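A mesa do fundo

Entro às 7, largo a mochila, e a primeira coisa que ouço já não é o rádio. É o braço a fazer o zero. Um gemido curto, dois estalos. Depois o rádio, se alguém se lembrar.

Escrevo isto à pressa, na pausa e no autocarro, porque me pediram uma opinião "equilibrada" para o boletim da Umville e eu não sei se a tenho. Tenho uma opinião. Quanto ao equilíbrio, logo se vê.

Para quem não conhece: a Umville faz acessórios de mesa e pequenas peças para móveis, e há uma sala ao fundo onde se confere, se limpa e se embala. Trabalhamos lá 8 pessoas. Éramos mais. Trabalho repetido, mãos rápidas, costas más. Em setembro chegou o primeiro braço, montado pela Camenzind, e a sala passou a chamar-se célula. A mudança de nome custou-me mais do que o braço, confesso. Uma sala tem gente lá dentro. Uma célula, pensem vocês no que tem.

O que o braço faz: pega, desloca, pousa. Vai a uma peça, fecha os dedos, leva-a para a caixa, volta. Quando não consegue fica parado à espera de uma de nós. E quando uma de nós o corrige, guiando-o com o comando, aquilo fica gravado e serve para o treinar. Isso é que mudou o trabalho. Não foi ele vir fazer o que fazíamos. Foi nós passarmos a fazer o que fazíamos para ele ver.

A Isabelle Fortin esteve vinte e tal anos na conferência. Pega numa peça e sabe se tem defeito antes de a virar. Puseram-na a ensinar o braço e na primeira semana foi um desastre, palavras dela, porque ela não sabe como sabe. Pediam-lhe que repetisse o gesto devagar. Devagar o gesto não existe! Experimentem atar os sapatos devagar, a pensar em cada dedo. Ela vinha para a pausa com as mãos no colo, a olhar para elas como se lhas tivessem trocado.

Depois habituou-se. Também é preciso dizer. Hoje é a melhor a guiar o braço, melhor que os técnicos, e o Normunds Kuusk, que veio da Camenzind para o arranque e acabou por ficar cá metade do outono, admite-o sem lhe cair nada. Ganha o mesmo que ganhava. Volto a isso mais abaixo.

Passo agora uma parte do turno em frente ao monitor, a ver o que vê a câmara do pulso. É um ponto de vista esquisito. Sempre de cima, sempre torto, com os dois dedos pretos a entrar em baixo. Ao fim de umas horas sonha-se com veios de madeira. Conheço aquele tampo melhor do que a mesa da minha cozinha, onde como todos os dias e que não saberia desenhar. 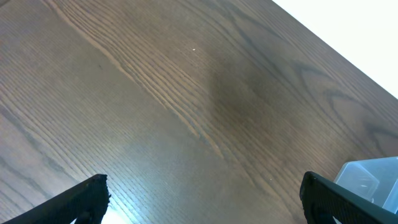

A mesa pela câmara do pulso: garra aberta, a caixa translúcida ao canto.

Um tampo de madeira escura, um reflexo, dois pontinhos claros. Para quem passa no corredor não é nada. Para quem está a trabalhar é uma lista de chatices. O brilho em baixo, por exemplo: reflexos desses andaram a dar-nos cabo das manhãs até o Tsutomu Yokoyama se fartar e pendurar um pano na janela com molas da roupa. Não estava no plano. O plano tinha 104 páginas e não falava da janela.

E os pontinhos. Migalha, pó, sei lá. Antes uma pessoa passava a mão e pronto, nem dava por isso, era um gesto sem nome e sem minutos atribuídos. Agora limpar a mesa é uma tarefa, vem na folha, tem visto e rubrica. Ao princípio irritou-me. Depois pensei que se calhar é a primeira vez que alguem nesta casa escreve que limpar a mesa é trabalho. Sempre foi. Só que ninguém o pagava nem o contava, fazia-se entre duas coisas que contavam.

Aqui está uma coisa que a automação faz e de que se fala pouco: obriga a empresa a descobrir o que as pessoas faziam. Tudo o que era invisível aparece no dia em que a máquina não o faz. Quem endireitava a caixa? Quem punha de lado a peça duvidosa sem dizer nada? Quem percebia pelo som que a fita estava a acabar? Estas perguntas foram feitas em reunião, por gente com cargo, com ar de espanto. Tive vontade de rir e tive vontade de outras coisas.

O problema é o que se faz com a resposta. Há dois caminhos. Ou se diz: afinal esta gente sabia muito, vamos pagar-lhes por isso. Ou se diz: óptimo, agora está escrito, já não dependemos deles. Até agora, na Umville, diz-se a primeira e faz-se a segunda. Não por maldade. Por folha de cálculo.

O Murray Poirier, que dirige a produção, leu um rascunho disto e não gostou da frase anterior. Fica. Mas deixo a resposta dele, que me parece séria: sem o braço, diz ele, a encomenda da Dromska ia para outra fábrica, e com ela ia a sala inteira. São até 4,000 peças por lote (escrevo com a vírgula como vem na guia deles) e nós à mão não lá chegávamos a horas. Acredito. Vi as guias. Ninguém foi despedido por causa do braço, também é verdade. Os que saíram reformaram-se ou foram-se embora e não entraram outros para o lugar. É uma maneira limpa de encolher. Não há choro à porta nem carta registada, há só um cacifo que fica aberto e depois outro.

Quem perde nesse esquema não está cá para se queixar. É a rapariga de vinte anos que teria entrado. Eu entrei assim, sem saber nada, e aprendi ao lado da Isabelle porque havia um banco ao lado da Isabelle. Agora ao lado dela está o braço. Quem vai aprender com quem, daqui a dez anos? O braço aprende o que lhe mostramos, isso sim, mas não aprende para depois mostrar a alguém. Não se senta à mesa da cantina a explicar a uma novata que a chefia da tarde se leva melhor depois do café.

Agora o outro lado, que também existe e que quem escreve contra os robôs costuma saltar. As minhas costas. Há 5 anos que tomava comprimidos ao fim do turno e deixei de tomar todos os dias. O turno da tarde já não acaba aos gritos. O levantar das caixas, sempre o mesmo movimento, que me deu cabo do ombro direito, não o quero de volta nem dado. Se alguém vier fazer um discurso bonito sobre a dignidade desse movimento, que o venha fazer ele, oito horas, e conversamos.

Portanto não sou contra. Escrevi "não sou contra" três vezes e apaguei duas.

O que me incomoda é outra coisa e custa-me explicá-la depressa. É o tipo de cansaço. Antes chegava a casa com o corpo moído e a cabeça livre. Fazia o jantar a pensar na vida. Agora o corpo vem mais ou menos inteiro e a cabeça vem gasta, de estar à espera. Vigiar é esperar que corra mal. A garra abre, vai, fecha, e nós ali, de atenção esticada para uma coisa que quase sempre corre bem. Não se pode pensar noutro assunto mas também não há assunto. A conversa na sala morreu muito por isso. À mão, conversava-se. Em frente ao monitor, com a gravação a correr, cada uma no seu comando, cala-se tudo.

A Maëlle Vachon, a nossa delegada, levou isto à direcção com o nome de "carga cognitiva" e foi bem ouvida, porque tinha nome. Saiu de lá uma rotação: ninguém fica mais de duas horas seguidas no monitor. Melhorou bastante. Custou zero euros. Podia ter sido assim desde o primeiro dia se alguém tivesse perguntado, mas no primeiro dia as perguntas eram todas sobre a velocidade do braço.

E há as gravações. Cada correcção que fazemos fica guardada, vai para um sistema chamado Pluvard, serve para treinar este braço e, percebi eu numa conversa de corredor, os próximos. Noutras salas, possivelmente noutras casas. Os gestos da Isabelle vão trabalhar em sítios onde ela nunca pôs os pés. Perguntei a quem pertencem. O Normunds foi correcto, disse que não sabia e que era boa pergunta. O Poirier disse que estava no contrato. Está no contrato entre as empresas, onde ela não assina.

Não peço que lhe ponham uma estátua. Peço dinheiro, que é mais simples. Um subsídio de formação para quem treina o braço, igual ao que se paga a quem forma um colega, que já existe na tabela e que ninguém se lembrou de aplicar porque o formando não tem número de funcionário. Peço que entre uma pessoa nova, pelo menos uma, e que se ponha outra vez um banco ao lado de quem sabe. E peço que a próxima máquina seja discutida conosco antes de vir no camião, com a janela incluída.

A Maëlle diz que o subsídio talvez passe e que a contratação vai ser mais difícil. O Tsutomu quer saber se pode finalmente trocar o pano por um estore. O pedido está feito desde o outono, em papel e por mail, e falta a assinatura do Poirier.

Tenho de ir, acabou-se a pausa e sou eu a seguir no monitor.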